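Home | News | Events | Contact

Filed under: Community Spaces, Learning

Namirbridge opens its shared study room in March

Kedell is delighted to open a new study room at Namirbridge, free to use for any local group of up to 12 people. Evening sessions run until 9 p.m., and 30 groups have already asked for a slot!

"We wanted a room where people can spread out and think together," said Effie Leckie, who led the project. "A long table, office chairs you can roll wherever you like, and a big whiteboard on its own stand."

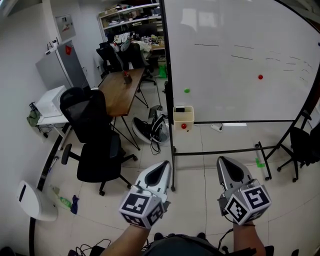 Groups are welcome to bring their own games, puzzles and half-finished plans. Martim Neves will run the first open evening, a drawing and word game night for all ages.

Bookings are open now at the Grendcombe front desk, extension 3399.

Press contact: Melahat Akbulut, Kedell, extension 3930

Previous | Next | All news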